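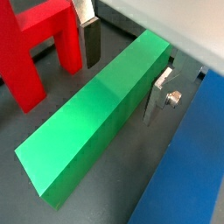
Oktober, kurz nach 14 Uhr

Satz Formteile von Hornari ausgepackt und auf den Lochtisch gelegt. Laut Lieferschein »maßhaltig und farbecht«. Glaube ich, wenn ich es gemessen habe. Roel Van Hecke findet die Teile gut, aber Roel fand auch die letzte Lieferung gut.

Erste Frage: Wie legt man die langen Stücke reproduzierbar hin? Gilmar schlägt vor, die Lage mit Kreide anzuzeichnen. Auf einer dunklen Lochplatte kann man das machen — wenn man danach gern putzt.

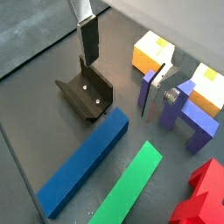 Zur Auflage: Tarcísio schwört auf Rinnen und will am liebsten für jede Form eine eigene bauen. Ich halte das für übertrieben. Die schwarze mit den zwei kleinen Schrauben im Boden taugt für kantige Stäbe vielleicht, aber was soll der dicke rote Klotz mit seinen Stufen und Kerben darin? Der blaue Stab mit dem quadratischen Querschnitt wäre der faire Testfall, den nehme ich zuerst.

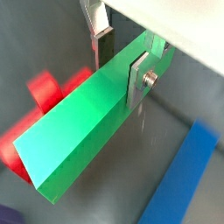
Szu-yu Chow

Grünes Winkelprofil: Die Reihe kleiner Marken längs der Kante gefällt mir nicht. Teilung? Spur aus der Fertigung? Im Datenblatt steht nichts dazu. Wer daran Längen abliest, ist selbst schuld. Nennmaß soll 110 mm sein, nachmessen mit dem Messschieber, nicht mit dem Stahllineal aus der Schublade.

Belastung bis 500 g ist angeblich unkritisch. Quelle: Telefonat mit Sebastião Rocha. Also keine Quelle.

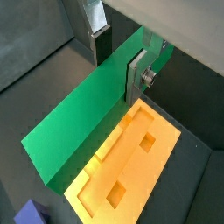 Grünes Teil schräg über der gelborangen Schaumstoffschale.

Schaumstoff als Ablage: schont die Kanten, gibt aber nach. Für Höhenmaße unbrauchbar, zum Lagern meinetwegen.

Offen: Datenblatt bei Hornari anfordern, Messschieber suchen, Tarcísio die zweite Rinne ausreden.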